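"Read the Last Page First": Itzel Palacios on Getting Secret Claims Files Into Daylight

Itzel Palacios picks up the phone in the middle of a sentence. She is reading a letter out loud to herself, a habit she says she can't shake after years of prying documents out of government offices. "Sorry, hang on, this is a good one," she says, and then reads me a full paragraph from an agency lawyer explaining why the name of a road that appears on every gas station map cannot be released.

If you followed the Clullus story this spring, you know her work even if you don't know her name. Palacios is the reporter at Granel, the small nonprofit newsroom, who got hold of the damage claims filed by people living under the training flights that Lo Presti runs on a military contract. Lo Presti flies the planes that play the enemy in exercises. The people of Clullus live underneath. For years they had been sending in forms about cracked wells, dead calves, broken windows and, in one case, a barn roof. Very few of them ever learned that their neighbors were doing the same thing.

There were 129 claims. The government paid 2.

"I had the number before I had the story," Palacios says. "It was in a budget table, one line, no explanation. Claims received, claims paid. I remember looking at it and thinking it must be a typo, because how do you get that many people willing to fill out a six-page federal form and turn almost all of them down? Have you ever seen that form? You have to really want something to finish it."

So she asked for the claims. The first answer was that no such records existed. The second answer, after she sent back a copy of the budget table, was that the records existed but belonged to the contractor. The third was a box.

She laughs when I ask what was in it. "Two hundred pages, and I would say the first half was cover sheets. Fax cover sheets! I was so happy, though. People think I'm joking when I say I love a fax cover sheet, but it has a date, it has a sender, it has a number you can call. Everything inside was blacked out, and the covers were sitting there wide open."

It was from the cover sheets that she worked out who had been handling the claims. They went first to a Lo Presti office, which wrote a short opinion on each one, and only then to the military claims officer. In other words, the company whose planes were being complained about got to speak before anyone else did. That arrangement is spelled out in the contract, it turned out to be perfectly legal, and not a single claimant Granel spoke with had been told about it.

"That was the part people were angry about," she says. "I thought it would be the money. I drove out there with the money all worked out in a chart. And a woman whose well had gone bad looked at my chart and said, okay, but who read my letter? She wanted to know who had read it. I threw out my first draft that night in the motel."

Clullus is a 70-mile drive from the nearest town with a motel, and Palacios made the trip again and again. She is a big believer in showing up with paper. She prints the documents, puts them in a binder and lets people turn the pages themselves, because they see things she can't. One rancher went through the redacted opinions and recognized his own claim from the shape of the black bars -- his last name is very short, and it had been covered each time with the same stubby rectangle. Another man spotted that the flight times in a rejection letter were given in the wrong time zone, which made it look as though no planes had been up when his windows broke.

I ask if that was a mistake or something worse.

"I don't know," she says. "I asked, and they said it was clerical. I've got no document that says otherwise, so that's what I printed. I get emails telling me I was too soft on that. But if I guess once, then the whole binder is guesses. I would much rather put the letter up on the site, both time zones, and let people look."

Putting the letters up was its own job. Granel published every page it received, with home addresses and medical details taken out by hand. The staff used a program called Plotivier to line up the different versions of the same file, because by then the agency had released some pages three separate times with different parts blacked out. Palacios gets very excited on this subject, and I will admit she got me excited too.

"You get the same memo in March and then again in April, and somebody else has done the redactions, and they've got a completely different idea of what's sensitive! One person blacks out the altitude, the other person blacks out the date and leaves the altitude alone. You lay one over the other and suddenly you can read the whole thing. It's legal, it's all stuff they handed us. I was up until two in the morning doing it and I kept waking up my husband to tell him about altitudes."

The altitudes mattered. The contract sets a floor for flights near occupied buildings, and several of the reassembled memos describe passes below it. Lo Presti told Granel that its pilots follow all applicable rules and that the memos reflect early estimates, later corrected. Palacios asked for the corrections. That request is still open.

What has changed in Clullus since? Some, she says, and she is careful about how much. The claims office has started sending its reasons in writing. A group of families has refiled together, using the published pages as exhibits. The company's opinion letters are now supposed to go to the claimant as well, although she hasn't seen one yet and would love it if a reader would send her a copy.

She is generous with advice for anyone who wants to try this in their own county. Ask for the log before you ask for the records. Ask for the emails about your request, too, once it has been denied. Keep every envelope. Call the person whose name is at the bottom of the letter and be nice to them, as they are often as tired of the whole business as you are.

"And read the last page first," she says. "Everybody starts at page one, and so does the person with the black marker. They're fresh at page one. By the end they want to go home. I've found more on last pages than anywhere else."

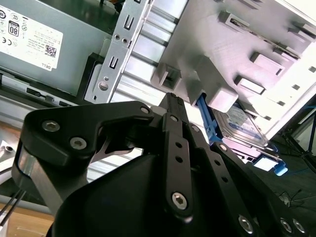

She tried it with the newest batch while we were still on the phone. I could hear paper moving, then a long quiet, then a pen cap coming off. "Okay, there's a signature here I haven't seen before," she said. "Can I call you back?"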